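Ticket 165: Gap between back panels, packing table, Teltmont
Opened by: Nantana Nuchit
Assigned to: Marloes Verhoeven
Priority: normal
Status: waiting for parts

Nantana Nuchit, 28/08/2026, 09:46
Good morning. I write about the white table in the small linen room, where we fold the napkins before they go in the Sumus boxes. The wall panels behind this table are not closed well. Between the middle panel and the right panel there is a dark gap, and it is wider near the top. Small threads and dust collect there, and on Tuesday I found a care label pushed inside it. I could take it out only with a ruler.

What I tried already:
I pushed the right panel with two hands toward the middle. It moved a little and came back.
I wiped the seam with a damp cloth. The dust is less but the gap is the same.
I looked for screws from the front and I did not find any.

The seam between the left panel and the middle panel is thin. It is not a problem for the work, but it also does not look straight to me.
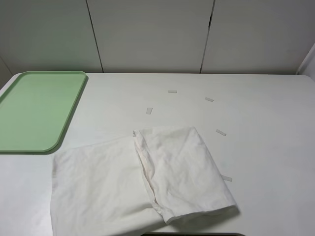

The table itself is good and it does not shake. We keep the green tray on the left and fold in the middle, so we can continue to work while we wait. I only ask that the panel is repaired before the Mangubat order, which is 138 napkins and all of them white.

Marloes Verhoeven, 11:20
Hello Nantana, thank you for the clear list. These panels are from Julex and they hang on clips at the back, so you will not find screws. When a clip is loose, the panel leans and the gap opens at the top. Can you please check two things: does the right panel touch the side panel in the corner, and do you hear a click when you press high on it?

Nantana Nuchit, 11:52
I pressed high, near the top. No click. In the corner it touches the side panel when I press, and after that it goes back.

Marloes Verhoeven, 13:05
Then the upper clip is probably broken. I ordered a bag of 5 from Julex. Please do not put tape on the seam, the glue is difficult to remove from this surface. I will come with the clips when they arrive and look at the left seam on the same visit.

Nantana Nuchit, 13:11
Thank you, no tape. The key of the room is at the front desk.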